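Home | Our Story | Classes | Shop | Wholesale | Find Us | Contact

14/09/2026
By Hjørdis Forsberg

About Weltedwood

Hi, I'm Hjørdis, and I make vinegar for a living. I also teach people to make it, sell it by the bottle, and talk about it at dinner parties until somebody changes the subject. If you've landed on this page you probably tasted one of ours at a market or got a bottle as a gift, and you want to know who's behind it. Pull up a chair!

Weltedwood is a small vinegar kitchen and cooking school. We make fruit and cider vinegars the slow way, we pickle whatever our growers bring us, and in the warmer months we run classes in the back kitchen. The name comes from my grandfather, who repaired shoes and kept a barrel of cider vinegar under his workbench. The shop smelled of leather and apples, and Weltedwood was what was painted over the door. When I needed a name for my own place I didn't look very far.

How it started

I was a line cook for years, and I was the one who kept a jar of leftover wine on the shelf above the dish pit with a cheesecloth hat on it. Everybody else complained about the smell. After a couple of months it turned into the best red wine vinegar I'd ever had, and I put it on a plate of warm lentils with a fried egg, and that was pretty much the end of me as a normal cook. I went home and started filling jars. Cider, pear cider, flat beer, a honey wine that tasted like floor cleaner (I still don't know what I did to that one).

Edvin Myklebust was washing pots with me back then and he bought the first bottle I ever sold. He's now my partner in the business, so I suppose he got his money back. Edvin runs the fermenting room. He tastes every barrel, writes it all down in pencil, and has strong feelings about temperature. If you email to ask why the plum vinegar is sold out again, he's the one who writes you back, and it'll be a long email.

What we make

Our everyday bottle is called Misteck. It's a plain apple cider vinegar, unfiltered, a little cloudy, and it's what I use for salad dressing, quick pickles, and waking up a pot of beans. If you only buy one thing from us, buy that. Koubek is the darker one. It starts as pear cider and sits in oak until it goes round and almost sweet, and I like it on roast squash or vanilla ice cream (try it before you make that face). Soteck is our pickling vinegar, sharper and cleaner, for people who put up vegetables in the fall and don't want the vinegar arguing with the dill.

We press 7 kinds of apples, sometimes more if a neighbor's tree has a good year. Most of the fruit is seconds, too lumpy or too small for the grocery store, and it makes wonderful vinegar. We keep 2 big oak barrels for Koubek and a whole crowd of smaller ones for experiments. A barrel gets bottled when Edvin and I both like it, and that means there are stretches when you can't buy any at all. Sorry! Sign up for the newsletter and you'll hear first.

People ask about the "mother," the slippery disk that floats on top of live vinegar. Yes, it's supposed to be there. No, it isn't mold. You can strain it out, or leave it in, or use it to start your own jar at home with some leftover wine. We give away pieces of ours at every class, so bring a clean jar with a lid.

Classes

The beginner class is an afternoon. You'll start a jar of vinegar from scratch, taste your way through a row of ours, and make a shrub, the old-fashioned fruit and vinegar syrup you pour over ice with soda water. Wenche Haugland teaches most of these. She taught middle school science before she came to us and she can explain acetic acid bacteria to anyone, including me, and I needed it explained a few times.

The pickle class is mine. It's loud and messy and we always run over, and you'll go home with several jars and purple fingers if beets are in. Märta Wikström joins me in May for a spring one with radishes, ramps, and rhubarb. She cooks the lunch too, and I've had people sign up just for the lunch.

You don't need to know how to cook. Wear shoes you don't love, and tell us about allergies when you book. Kids are welcome if they come with a grown-up who's also taking the class.
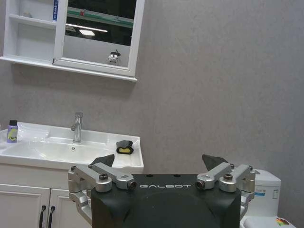 Vinegar gets talked about as if it could do everything in the house, and we get a lot of mail about that. I'm a cook, so I'll stick to what I know, and mostly that's food. Keep the good stuff in the kitchen, please! I do use cheap white vinegar for cleaning, cut with water and wiped on with a soft cloth, and a mirror door like the one on that white bathroom cabinet is about as far as I'd go with it. Spray the cloth and not the glass, or it runs down into the edges. Don't ever mix it with bleach. And don't waste Koubek on a window, or Edvin will find out somehow.

The shop and the old book

We're open to visitors whenever the blue flag is out by the road, and you can taste anything that's on the counter. Ilse Seidel looks after the shop and packs the mail orders. She wraps every bottle like it's going to the moon and she'll happily put a recipe card in the box if you tell her what you're cooking. Bring back your empties and she'll knock a little off the next one.

While you're there, ask her to show you our copy of a household book from 1618. It's a reprint (we're not that fancy), but there's a page on rose vinegar that we've been working through for a while now. The instructions more or less say to leave it in the sun until it's right. We made 200 bottles last summer and they were right a good bit sooner than I thought they'd be. There are still a few on the bottom shelf.

Selling or serving our vinegar

If you run a restaurant or a food store, write to Edvin through the contact page and he'll send you samples and a price list. We can do jugs for kitchens. We don't do custom labels anymore, we tried it once and I was up all night with a glue stick.

For everything else, classes, gift boxes, questions about the weird thing growing in your jar, write to me. Send a photo of the jar if you can. I love those emails, and I answer them in the evening with my feet up.

Newsletter | Shipping | Returns | Gift Cards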